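An open day at Zakum

11 December 2023

I promised in July that I will write more often on this blog, and then I wrote nothing. So I begin again with something that happened outside of my apartment, which is already an achievement for this winter.

My former colleague Nivaldo Cordeiro works at Zakum now, in Wotimgate. They make software for household robots and one time per year they open the doors to families, neighbors and anybody who filled in the form. I filled in the form. From Flullton you take the 508 bus until the last stop and then walk for 11 minutes beside a road that has a sidewalk only on one side, and it was the other side. I arrived with mud on my good shoes.

At the entrance they gave us a sticker for the name and a paper with the program. There were two parts: first a talk, then the rooms. The talk was 30 minutes and for me it was the weaker part. The man who spoke was clearly more comfortable with his computer than with us, and he used many slides with arrows. But one thing he explained well. A robot in a factory takes the same part from the same place all day. In a home, the blanket is never twice in the same shape. He said that cloth is the subject where his team has lost the most sleep, and people laughed because the next room was the bedroom.

The rooms are built inside a big hall, with real furniture, and each one is made to look like somebody lives there and did not clean before the guests came. I liked this very much. In the kitchen you could see the robot arm of the company Lopes, which was placing cups on a shelf, very slowly. A small girl next to me told it to hurry up.

In the bedroom there was no big arm. The work there is done with a gripper that a person holds in the hand, with a camera on it. The person does the task, the camera records what the fingers do, and later the recordings are used to teach the robot. Nivaldo put it in my hand and showed me on a screen what the camera sees, all round and bent at the sides like through the hole in a door.

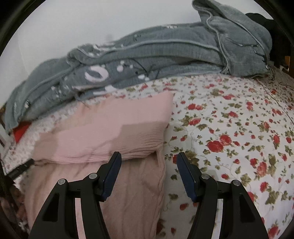

Posted in: Visits, Machines

The pink pillow was my task. It is a soft, crinkled cotton, with a blanket of the same color, and on top of the pink blanket I had a lot of trouble to decide where to begin. With my own hand I would not think for one second. With two black fingers you must think: which edge, how deep, from which side. The pads at the ends are dark blue and I had to bring them to the two sides of one fold and then close. My first try I took only air. My second try I took the pillow and also the blanket under it, and everything came up together. Nivaldo said this is a very common result and that I should do it again, please, without apologizing to the pillow.

What surprised me is how tired the wrist becomes. The people who work there do it for long periods, with pauses, and they change rooms so that it is not always the same movement. I asked one of them if she makes her bed at home. She said less than before.

The gray blanket behind, the thick one with the cartoon drawings, I was not allowed to try. It is considered difficult. I looked at how she did it, taking the corner first and pulling it a little toward her before she lifted, and I must say that she folded it better with the gripper than I fold mine with ten fingers.

After this there was coffee and a cake with too much cinnamon. I asked Nivaldo when such a robot will come to my apartment and he made a face and took more cake. I missed the bus by one minute and waited for the next one under the roof of a tire shop.

If they open again next year I will put the date here. Bring other shoes.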